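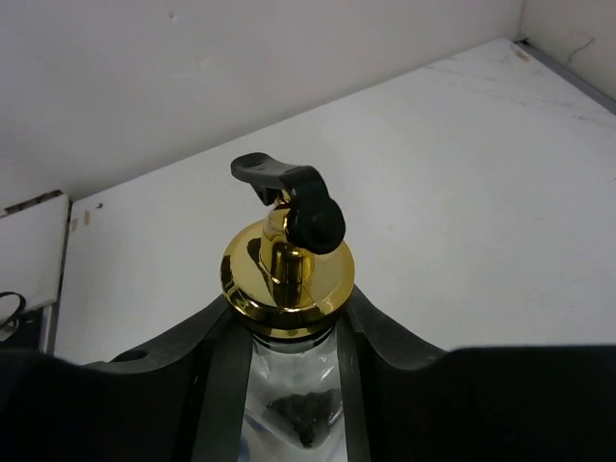
The border post at Brinska opened its doors to the public in January, and I went, having already spent a fair part of my life standing in the other half of the building without being asked.

Visitors were told to come at 9 a.m. with a valid passport. The passport was needed to get into the exhibit on what happens when you don't have one. A man ahead of me had brought only his driver's license and was turned back at the gate, which I think gave him a fuller tour than the rest of us got.

We were split into groups by colored sticker. Mine was led by an officer with a good loud voice and no great love of questions. She took us first to the arrival hall, where 6 booths stand in a row and 2 were staffed. Somebody's child asked why. She said it was the winter schedule.

The best part of the morning was the document desk. Each of us was handed a training passport made out in the name Keskin, nationality blank, and told to find what was wrong with it. I found a crooked stamp and was pleased with myself. The stamp was fine. The trouble was in the number, which had been canceled, and you can't see that by looking. A passport revoked by the office that issued it looks the same in your hand the day after as it did the day before. The holder may learn of it at the counter, often with luggage.

The checking is done on a system called Dritoleo. We watched a dummy entry go in and come back red, and then go in again and come back green, at which point the screen was turned away from us and we were moved along to see the dog.

The dog is named Jester and is retired. He found a sandwich in a coat.

After that came the interview rooms, three of them, painted the yellow of old piano keys. Each has a table, a telephone for the interpreter line and a poster listing your rights in more languages than I could name. The poster in the second room hung behind the door, so you could read it only with the door shut. I mentioned this. It was written down.

A lawyer in our group wanted to know how long a person can be kept there before someone tells him why. The officer said it depended on the case. The lawyer asked what it depended on. The officer said we were running late for the vehicle bay - and we were, to be fair, by 3 minutes.

The vehicle bay is a large cold shed with a truck in it.

Lunch was soup, 85 cents, exact change preferred. On the way out they collected the stickers and the training passports, and held our whole group by the door until one missing Keskin turned up in the lawyer's folder.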